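Drumodia Election Observer Field Kit
Item 3763
Manufactured by Grorham

Home > Election Equipment > Observation > Field Kits

Overview

The Drumodia Election Observer Field Kit is a complete set of forms, reference cards and working materials for two-person observation teams. It is intended for domestic monitoring groups, international missions, party poll watchers where the law allows them, and public bodies that wish to review their own polling day procedures.

Each kit serves one team for the full period of short-term observation: the day before the vote, the opening of the polling station, voting hours, closing and counting, and the transfer of results to the next level of the administration. Materials for long-term observation, including campaign finance review and media monitoring, are supplied separately under the Srour range.

The kit takes no position on any electoral system, party or candidate. The wording of the forms has been kept neutral throughout. An observer is asked to record what took place, where, and at what time, and to enter any opinion in the separate comments section at the end of each form.

Contents of the kit

Observer handbook, spiral bound, with tabbed sections
Opening form
Voting form
Closing and counting form
Results transfer form
Incident report pads, carbonless, 2 per kit
Code of conduct card for each team member, with signature panel
Pocket phrase card, blank, for completion by the mission
Seal number register
Accreditation holders with neck cords
Pens, black
Document case, lockable, with shoulder strap

The handbook is printed on coated stock and may be wiped clean. Forms are printed on uncoated stock and accept ballpoint pen, pencil and rubber stamps.

About the forms

All observation forms in the kit share one layout. The upper section identifies the polling station, the team and the time of arrival and departure. The middle section contains closed questions to be marked yes, no or not observed. The lower section provides lined space for remarks.

The "not observed" column deserves attention during training. Observers who arrive after the ballot box has been sealed cannot say whether it was shown to be empty, and a mission whose teams guess at such points will publish findings that do not withstand a challenge. The handbook gives a full page to this subject, and instructors are asked to go through it with every team.

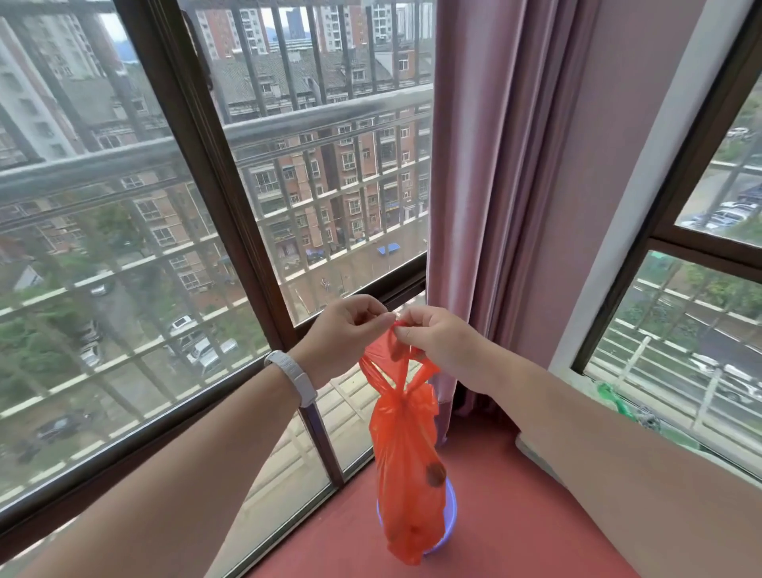 Forms are available in 3 editions. The standard edition follows the order of events at a station that uses paper ballots and a single ballot box. The electronic edition replaces the ballot reconciliation section with questions on machine startup, printed totals and paper trails. The combined edition is suited to countries that hold several contests on one day, with a separate ballot box for each.

Organizations may request their own emblem, station numbering format and legal references at the head of each form. Changes to the wording of questions are possible, but the order of the questions is fixed in all editions. The fixed order allows results from one election to be set beside those from the next, and it allows the Nemico data entry sheets to be used without alteration.

Incident reports

The incident report pads are used for any event that may have affected the right to vote, the secrecy of the ballot or the accuracy of the count. Typical entries include the late arrival of materials, the presence of unauthorized persons near the voting booths, intimidation of voters or staff, and interruptions to the count.

Each report is written in duplicate. The top copy is returned to the mission office, and the second copy remains in the pad. Reports carry a printed serial number. Spoiled reports should be crossed through and kept in the pad so that the sequence remains complete.

An incident report is not a legal complaint. In most jurisdictions only voters, candidates and their agents may file a complaint, and time limits can be very short. The handbook explains the difference in plain terms and includes a blank page on which a mission may set out the local complaints procedure.

Seal number register

Ballot boxes, results envelopes and transport containers are commonly closed with numbered seals. The seal number register lets an observer write down each number when the seal is applied and compare it when the seal is broken. Columns are provided for the time, the type of container and the position of the seal.

Observers should copy seal numbers only by sight. They must not handle seals, ballot boxes or other election materials, even when invited to do so by station staff.

Document case

The case is sized for the forms and handbook laid flat, with a divided inner pocket for completed reports. It closes with a zipper and a small key lock, and two keys are supplied. The outer face has a clear panel for a mission card. The case carries no flag, color or slogan that could be taken for a party symbol, and purchasers are advised to check local party colors before ordering any special finish.

The case is resistant to light rain. It is not waterproof and should not be left in the open. Missions working in heavy rain may order the optional liner.

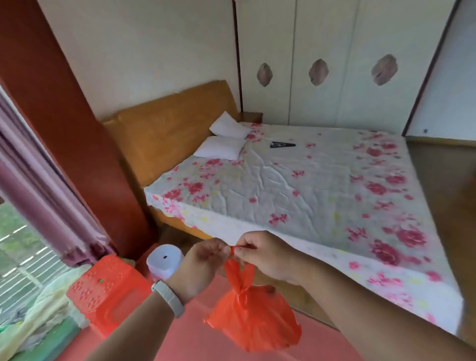 Data entry with Nemico

Nemico is the data entry package supplied by Grorham for observation missions. It consists of spreadsheet templates, a coding guide and a checking routine that flags missing or contradictory answers. A license for one mission is included with every order of the Drumodia kit, whatever the quantity.

Completed forms may be entered at a central office or read over the telephone by the field team. For telephone reporting, each question bears a short code in the right margin. A practiced team can report a full voting form in about 2 minutes. The caller reads the code and the answer, and the operator repeats both before going on to the next question.

Nemico does not send data to Grorham. All files remain on the equipment of the purchasing organization, which is responsible for their security and for compliance with data protection law. Observers should not record the names of voters on any form.

Training

The kit is designed to be used after training and should not be issued without it. An instructor's guide is available to purchasers and contains a session plan, practice forms and answer sheets, and a mock counting exercise that can be run in an ordinary classroom. The exercise includes deliberate errors in the reconciliation figures, which trainees are expected to find and report on the correct form.

Members of a team should train together whenever possible. They should also agree, before polling day, who will complete the forms and who will make contact with the station chair. These duties may be exchanged between stations.

Suitability and limits of use

The kit supports structured observation of the polling process. It does not replace accreditation, and possession of the kit gives no right of entry to any polling station or counting center. Purchasers must obtain the necessary permission from the relevant election authority.

The forms record the findings of individual teams. Conclusions about an election as a whole depend on how stations are selected, how many are visited and how the forms are analyzed. Organizations planning a statistical sample or a parallel count of results should seek specialist advice before polling day. The kit may be used in such work, but it was not designed as a sampling tool.

Ordering

Orders are accepted from registered organizations, public authorities, universities and schools. Individual purchasers may order the handbook separately. When placing an order, please state the following:

Item number and quantity
Edition of the forms
Language or languages required
Emblem and legal references, if any
Date of the election
Delivery address and name of the receiving office

Orders with customized forms require approval of a printed proof before production begins. For elections held in August, proofs should be approved well ahead of time, as customs offices in a number of countries keep reduced hours during the summer.

Replacement forms and pads may be ordered at any time under the same item number. Please specify the edition printed at the foot of the existing forms so that the new stock matches.

Returns

Unused kits in standard form may be returned in their original packaging. Customized forms cannot be returned unless they contain a printing fault. Any fault should be reported in writing to the Grorham sales office, with a copy of the affected page and the serial range of the pads concerned.

Related items

Srour Media Monitoring Workbook
Srour Campaign Finance Review Forms
Drumodia Instructor's Guide
Drumodia Case Liner
Nemico Additional Mission License

Page last revised 2024-02-20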